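3.2 Storage habits in small rented homes
6 min read

Households in Haststead and Sturwood were asked where they kept everyday items such as towels, letters and cleaning cloths.
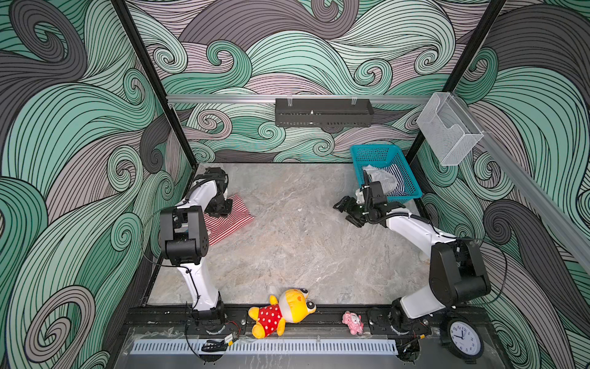

Figure 5. Rail with a hanging perforated metal basket; a folded striped cloth on the floor.

Of the 702 households contacted, 236 returned a full diary. Most tenants were not allowed to drill into walls, and this shaped their answers more than floor area did. Those who could fix a rail or shelf used it daily for light items — keys, post, tea towels — and kept heavier goods in cupboards. Those who could not tended to use chair backs and window sills.

Tenants in Sturwood moved house more often and owned less furniture. Their diaries mention folding and stacking far more than hanging. We found no clear link between household size and the use of wall storage, although the diaries were kept only in December, when coats and wet shoes take up more room. Section 3.3 deals with shared hallways.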